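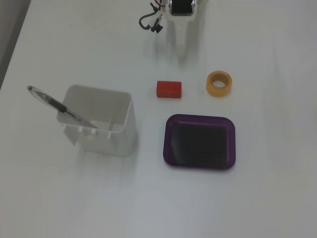

Small Things on a White Table

Search this site Go

Posted in Desks & Tables by Rowena Maglaya
959 views 49 shares

I love a plain white table. I love it even more with a handful of bright little things on it, and October has been a very good month for that around here. Regular readers know I've been on a tidying kick since the summer (the yarn shelf! the dreaded cable drawer!), and now it's the turn of the everyday desk stuff: a pen, a pot to stand it in, tape, a tray. Ordinary things, all of them, and I could look at them for hours.

The picture at the top of the page is my favorite view, straight down. From up there the tape turns into a perfect orange-yellow ring, and the little red block practically glows against all that white. Look at the pen too, leaning out of the pot with its clear cap end past the rim. I've always been a sucker for a clear pen, where you can see the thin line of the refill running down the barrel. The pot has those thin, milky walls that let a bit of light through, and I think it's the prettiest thing on the table even though it has no color at all.

The block has a kind of grid texture on top that I never noticed until I saw it from above. My friend Milagros Macapagal, who has strong feelings about textures, wrote back within a minute of getting the picture: "I want to press that into clay." Me too, Milagros!

If you're new to the gallery, I keep it pretty loose. I put up a few pictures at a time, write a bit about what's in them, and then everybody argues in the comments about where the scissors should live. Last time it was the sewing corner. The time before that it was the big Catacutan clear-out, which took us 5 weekends and produced more rubber bands than any household could ever use.

The tray side

I have wanted to talk about trays for ages. A tray is the quickest tidying trick I know. You put one down, and suddenly whatever's on it looks like it belongs there. Same pile, same mess, but with an edge around it! Maricel Pangilinan taught me this back when we shared a studio at Jito and my half of the bench was a disgrace. She slid a baking tray under the whole heap and went to get coffee, and I swear it looked better by the time she got back.

So of course I fell hard for this purple one. It's shallow, with rounded corners and a raised rim, and the rim goes a lighter violet wherever the light catches it. The dark bottom is what really sells it to me. Anything bright you put on there just sings. 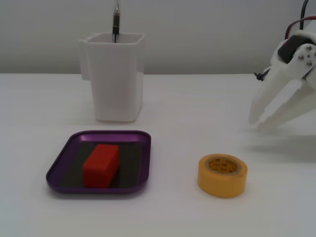
Red on charcoal, with the yellow tape keeping its distance. The tall pot stands guard at the back.

From lower down you get the shape of the pot much better. It's wider at the rim than at the base, and with that bit sticking out near the top on the left it looks a little like a pitcher to me. Tuncay Tokgöz says caddy. We've agreed to differ.

And hello, tape! You can see right into the cardboard core from this side, with the small dark printing repeated around the inside. I have a real soft spot for the printing inside tape rolls. It's the part everyone looks straight past, and somebody still had to sit down and lay it out. I have a jar of empty cores at home that I keep meaning to make something with (napkin rings? a garland?), and ideas are very welcome.

A few of you asked last month how I decide what gets to stay out on the table and what goes in a drawer. My rule is that it stays out if I reach for it every day, or if the color makes me happy. That second part is cheating, I know. Sevim Uçar, who is much stricter than I am, allows herself 2 things on her desk and puts everything else away at night. I tried it and missed my tape by breakfast.

One more for the color fans. It was the red and purple together that got me, two colors my grandmother would never have let out of the house side by side, and they look wonderful.

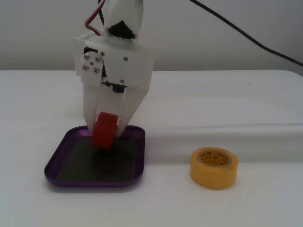
Red over purple

Close in on the tray, with the red piece hanging just above it and a dark shadow on the bottom. That glossy purple rim is lit along the left and the top, and the yellow tape is off to the right.

I keep coming back to the shadow in this one. On the white table the shadows are all soft and gray, and then inside the tray everything goes deep and dramatic. If you're arranging small things at home and it all looks a bit washed out, try a dark mat under part of it. A piece of felt or an old place mat will do, and you can cut it down to fit whatever tray you've got.

Coming up next

Maricel has promised me her button tins, which are sorted by color and then by number of holes (I know!). After that I'd like to do a whole page on pots and pen holders, so if you've got a good one, send a picture of it along with a line about where you keep it. Chipped ones are welcome. Mismatched ones are very welcome.

And please tell me what you do with your tape. Drawer, hook, dowel, windowsill? Mine has been sitting on the windowsill all week and looks terrific in the morning sun.

Rowena

49 shares 5 comments

This site uses cookies to remember your preferences. By continuing to browse you accept our use of cookies. OK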